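Print this page | E-mail this page

Kids' Tech Desk: How Machines Learn

How Do You Teach a Robot to Pick Things Up?

October
By Heather Tapsell
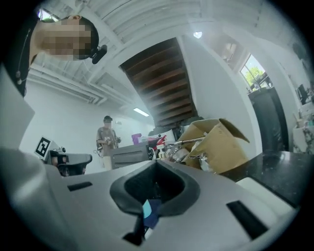 The view from a hand-held gripper in a room full of tools and parts. The patterned square on the white-and-black unit is called a marker.

A robot arm does not know what a cup is. It does not know that a cup can tip over, or that a full one should be moved slowly. Someone has to give it examples. A group at the Storden workshop studies how many examples are needed, and what kind work best.

One way to collect examples is to steer the robot itself. A person moves a control and the robot copies the movement. This works, but it is slow. It also needs a robot for every person who wants to help.

The Storden group uses a different method, which they named Kimadier. A person holds a gripper in their hand and does the job with it. A gripper is a tool with fingers that open and close. A camera on the gripper records what is in front of it, and a computer works out how the gripper moved. Each recording of one job, from start to finish, is called a demonstration.

What the camera sees

The camera has a very wide lens, called a fisheye lens. It takes in the ceiling, the walls and part of the gripper all at once. Straight lines near the edge of the picture come out bent. You can see this in the ceiling in the picture. The computer can correct for the bending when it measures where things are.

The gripper body always shows up in the same part of the picture. That is useful to the computer. Anything that stays still in the picture is probably part of the tool. Anything that slides past is probably part of the room.

A marker is a square with a blocky black-and-white pattern. The computer is told how big the real square is. If the square looks small, it is far away. If it looks squashed, it is being seen from the side. From that, the computer can work out the position of the camera.

The test

The group wanted to answer one question: is it better to record many demonstrations in one room, or to spread them over many rooms?

They recorded 3,444 demonstrations of a single job, which was to pick up a small block and put it in a bowl. Then they made two training sets. Each set had 1,034 demonstrations. In the first set, every demonstration came from the same room. In the second set, they came from many rooms.

A computer program learned from each set. The learned program then ran a robot arm in a room called Haddad, which was in neither set. The arm got 100 tries with each program.

The program trained in many rooms put the block in the bowl 90 times. The program trained in one room did so less than half as often. It often reached for the wrong place when the table was a different color.

"The second program had seen a lot of tables," said Shufen Ren, who ran the test. "The first one had seen one table a lot."

What is still not known

The test used one job and one size of block. A soft object, such as a sock, may give a different result. The group plans to repeat the test with cloth in a second building, Janow.

Words to know

Demonstration: a recording of one job being done, used as an example.
Fisheye lens: a lens that sees a very wide area and bends straight lines.
Marker: a printed pattern that helps a computer find its position.
Training set: all the examples a program learns from.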